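Household Robot Service Plans: Notes on the Bulix Two-Arm Rental

Reading time: 4 minutes

In November our office in Stilville completed its assessment of the Bulix rental service, under which a two-arm mobile robot is supplied to a home or small workplace by the month. Several readers had written to ask whether the service offered fair value, and the present post sets out my conclusions. I pay for the service at the standard rate and receive no commission from the supplier.

The rental agreement covers the robot, its charging station, delivery, and 13 hours of remote support per month. Unused hours do not carry over. The deposit is $200 and is returned within nine working days of collection, provided that both arms pass inspection. A second set of gripper fingers is included with the longer contract and must be ordered separately with the shorter one. I would advise any customer to order it, as the fingers are classed as a wearing part and are excluded from the warranty.

Set-up was handled by Kristaps Koppel of Bulix, who arrived with the written site form already filled in from our telephone call. The form asks for doorway widths, floor type, and the swing direction of every appliance door the robot is expected to use. Customers should answer the last item with care. We had given the wrong direction for one door, and the correction used part of our first month's support.
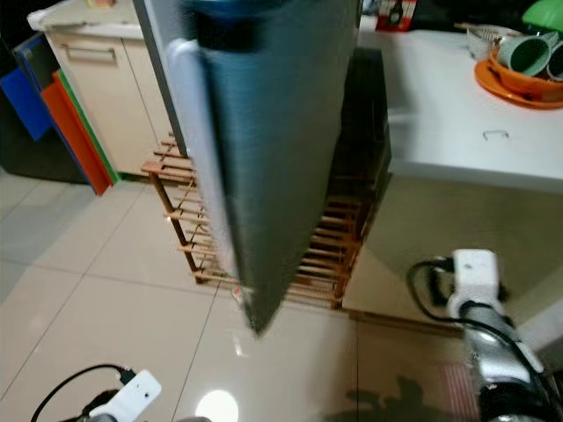
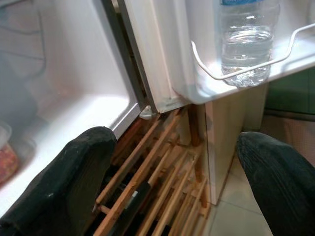 The area in which the service is weakest is the treatment of refrigerators. The contract lists "opening and closing of standard appliances" as a basic task, while the retrieval of items from inside them is listed as an advanced task and billed under a separate schedule. The distinction is not explained in the brochure. A door bin such as the one on our compact refrigerator, with a wire rail across the front and a plastic bottle standing behind it, falls under the advanced schedule, as the bottle must be lifted over the rail. The wooden rack with a dark bottle lying in it is also advanced, under the heading of glass items. A customer who wishes to have drinks brought from the kitchen should therefore budget for the higher tier from the beginning.

Tableware is treated more generously. Plates, bowls, and cups are all basic tasks, whether stacked or separate, and may be assigned through the tablet without calling support. The tablet software is plain and readable. Task names may be edited, which I recommend, because the factory names are long and several of them begin with the same words.

I compared the terms with those of Clorano, which offers a single-arm model at a lower monthly price. Clorano requires a 2-year commitment and does not deliver outside the county. For a fixed task at one counter it would be sufficient. For work that involves holding a door with one arm and reaching with the other, I would not consider it suitable.

Questions regarding the inspection form may be left in the comments. I will add the revised price schedule when Bulix releases it.

Posted December 2025

Related posts

Reading a Robot Warranty: Wearing Parts and Exclusions
Butkienė Gripper Covers: Fit and Cleaning
Preparing Doorways and Floors for a Mobile Robot
Clorano Single-Arm Model: Contract Terms Compared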